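The stockpot: how a tall metal pot works

A stockpot is a cooking pot with high, straight sides and a flat base. It is used for jobs that need a lot of water, such as soup, stock and boiled pasta. This page explains the parts of the pot, why it has the shape it has, how heat moves through it, and how to put things into it without splashing.

Words in this page that may be new to you are explained in the list near the end.

1. The shape

Most stockpots are cylinders. A cylinder is a solid shape with two circular ends and one curved side. A tin of beans is a cylinder. So is a drainpipe, although a drainpipe is open at both ends and a pot is open at only one.

There are two measurements that matter in a cylinder: the height, and the width across the circle, called the diameter. A frying pan has a large diameter and a small height. A stockpot has a height close to its diameter, or greater.

The shape has an effect on the water inside. Water turns into vapour at its surface, where it meets the air. This is called evaporation. A wide pan gives the water a large surface, and the water level drops quickly. A tall pot holding the same amount of water gives it a smaller surface, and the level drops slowly. Stock cooks for a long time, often 3 hours, and the cook does not want it to boil away. A tall pot is the right tool.

If the cook wants the liquid to become thick, as in a jam or a sauce, a wide pan is the right tool.

2. The metal

Many stockpots are made of stainless steel. Steel is mostly iron with a small amount of carbon in it. Ordinary steel rusts when it is left wet. Stainless steel also contains a metal called chromium. The chromium joins with oxygen from the air and makes a very thin layer on the surface of the steel. The layer is too thin to see. It keeps air and water away from the iron underneath, and the steel does not rust in normal use.

If the surface is scratched, the layer forms again by itself.

Stainless steel can be given different finishes at the factory. A polished finish is smooth and behaves like a mirror. A brushed finish is made by rubbing the metal with something slightly rough, which leaves many fine lines. Brushed steel looks softer and greyer, and small scratches do not show up on it so easily.

The inside of a steel pot is often shiny enough to reflect whatever is held in it. If you lower a coloured object into the pot, the walls pick up the colour. The wall is curved, and so the reflection is stretched. You can see the same stretching in the back of a spoon.

3. The parts

The base. This is the flat part that rests on the cooker. On a good pot it is thicker than the sides. Stainless steel does not carry heat very well, and many makers put a disc of aluminium or copper into the base to spread the heat out.

The wall. This is the curved side. It is thinner than the base, to keep the weight down.

The rim. This is the top edge of the wall. A thin sheet of metal cut straight across would have a sharp edge. On many pots the edge is bent over into a small roll. The rolled rim is safe to touch, and it is also stiffer than a flat edge. You can test this with paper. Hold a sheet by one side and it flops down. Roll up one edge of the sheet and the rolled part stays straight.

The handles. A pot full of water is heavy and is always lifted with two hands. Some handles are solid pieces of metal, joined on with rivets or by welding. Others are loops of bent wire. Wire has very little metal in it, and so it carries less heat away from the pot than a thick bar would. It can still become hot enough to burn. Treat every handle as hot until an adult has checked it.

4. How much does it hold?

The amount a pot can hold is called its capacity. It is measured in litres. One litre is the same as 1,000 cubic centimetres.

To work out the capacity of a cylinder, you need the area of its base and its height. Multiply the first by the second.

In January, Fernanda Abreu's class measured a pot from the school kitchen. It held 5 litres when filled to the brim. They then filled it to the level a cook would use, leaving a gap at the top, and poured the water out into a measuring jug. The total was 3,085 millilitres, which is 3 litres and 85 millilitres. The rest of the capacity was empty space.

That space is called headroom. A boiling liquid moves, and bubbles rising through it lift the surface. Starchy foods such as pasta and potatoes make a foam which climbs higher still. Without headroom the foam goes over the rim and onto the cooker.

5. How heat moves through the pot

Heat reaches the food in two stages.

The first stage is conduction. The cooker heats the underside of the base. Heat passes through the metal from the hot side to the cooler side, and then into the water that is touching it.

The second stage is convection. The water at the bottom becomes warm and spreads out slightly, which makes it lighter than the cold water above. The warm water rises and cold water sinks to take its place. That water is warmed in its turn. The water keeps turning over in loops, called convection currents, until all of it is hot.

In a tall pot the currents have a long way to travel. The food at the bottom also gets in their way. For this reason thick soups must be stirred from the very bottom. If they are not, the lowest layer stays against the hot base and burns while the top is barely warm.

6. Putting things in

An object dropped from the rim of a tall pot picks up speed as it falls. If it falls into water, it pushes water aside quickly, and some of that water jumps upwards. If the water is hot, the splash can burn. If the pot is empty, the object hits the base and may dent it or bounce.

The correct method is to lower the object in and let go near the bottom, or near the surface of the water.

You can practise with a cold, empty pot and a building block. No cooker is needed.

Stand the pot on a table, well back from the edge.

Hold the block near one end, between two flat surfaces. Your thumb and finger will do, or a pair of kitchen tongs.

Tilt the block so that one corner points down. A tilted block passes through the opening more easily than one held flat.

Lower it until the bottom end touches the pot. Listen for the sound. A gentle touch makes a small click.

Let go, and take your hand or the tongs straight up.

Try again from a greater height and compare the sound. The louder the sound, the more energy the block had when it arrived. Ho-yin Hsueh, aged 13, tried this with his eyes closed and could tell the high drops from the low ones every time.

When a long block leans inside a round pot, it often comes to rest against the wall. The base of the pot is flat, but the wall curves around the block, so only the edges or corners of the block touch it. Look closely and you will find the gaps.

7. Tongs and grip

Tongs have two arms that close towards each other. The force that stops the block from slipping out is called friction. It acts where the arms touch the block. Squeezing harder increases the friction. A rough surface, such as rubber, usually gives more friction than smooth metal.

Objects with flat, parallel sides are easy to hold, as each arm can lie against a whole side. An egg is difficult. The arms touch it in only a few places, and it can turn. Cooks generally lower eggs into a pot with a spoon.

8. Safety

Only use a hot pot with an adult.

Turn handles so that they do not stick out over the front of the cooker.

Never lean over a boiling pot. Steam rises straight up and burns in the same way that hot water does.

Do not carry a full pot. Ask an adult to empty some of it first.

Keep tongs and spoons dry at the end you hold.

9. Word list

Capacity: the amount a container can hold.

Conduction: the movement of heat through a material, or from one thing to another that is touching it.

Convection: the movement of heat by a liquid or gas that is itself moving.

Diameter: the distance across a circle, through the centre.

Evaporation: the change from liquid to vapour at the surface of a liquid.

Friction: the force that resists sliding between two surfaces.

Headroom: the empty space between the liquid and the rim.

Stock: water in which bones or vegetables have been simmered to give it flavour.

10. Things to find out

Find three pots or pans at home. Put them in order of height, then in order of diameter. Are the two orders the same?

Look at the rim of each one. Is it rolled, flat or folded outwards?

Ask an adult which pan they would use for soup and which for pancakes, and ask for the reason.

Text by Zübeyde Kozan. Checked by Arnaldo Baptista.
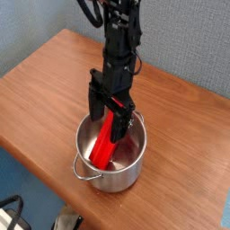 A red block-like object tilted inside a stainless steel stockpot. Note the rolled rim and the wire handle.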